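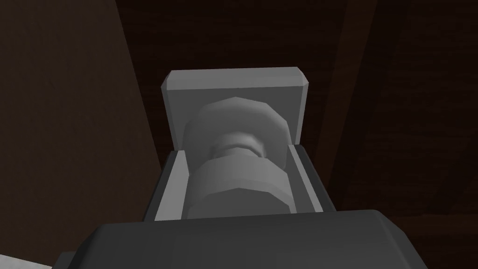
Hellgrau vor Dunkelbraun, gerendert

Start | Projekte | Archiv
1. Juli, von Chaimae Tazi und Amr Mahrous
Kategorie: Gestaltung & Wohnen

Wie viel Braun verträgt ein Raum?

Dunkle Wände machen klein und müde, heißt es. Wir wollten es genau wissen und haben in Harkow und Rosenthal gefragt: 272 Fragebögen kamen zurück, fast 500 hatten wir verteilt!

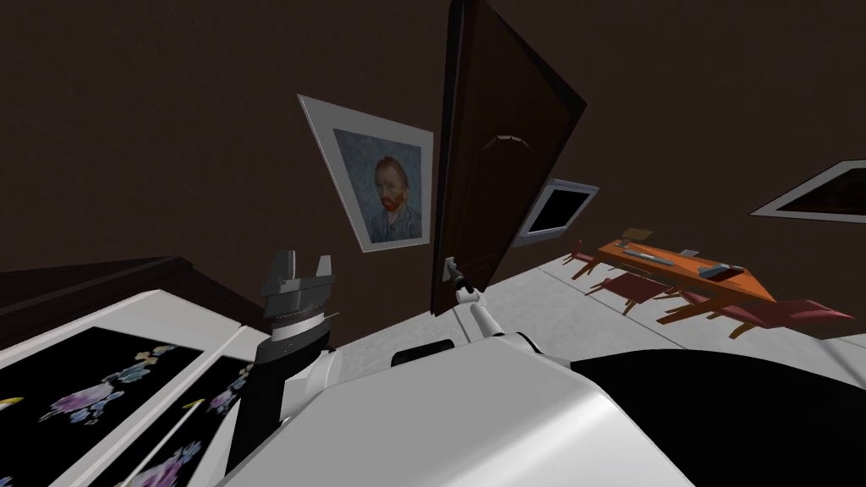
Ergebnisse

Schokobraun mögen erstaunlich viele, vor allem zu hellem Boden (unser Favorit!). Abgelehnt wurde es meist für Küchen.
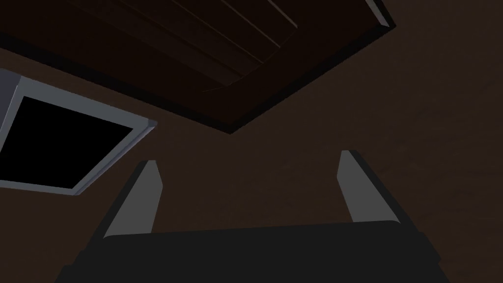

Dunkelbraun bei wenig Licht

Spannend fanden wir die Antworten zu Bildern an der Wand: Breite helle Rahmen gefielen auf Braun viel besser als schmale,

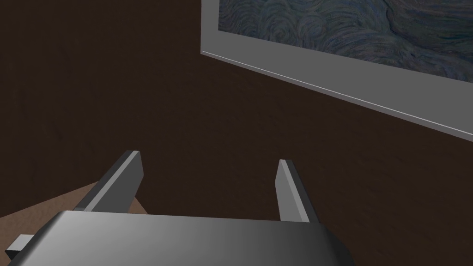

und in Rosenthal noch deutlicher als in Harkow. Im November fragen wir in Bundora weiter, dann auch nach Grüntönen.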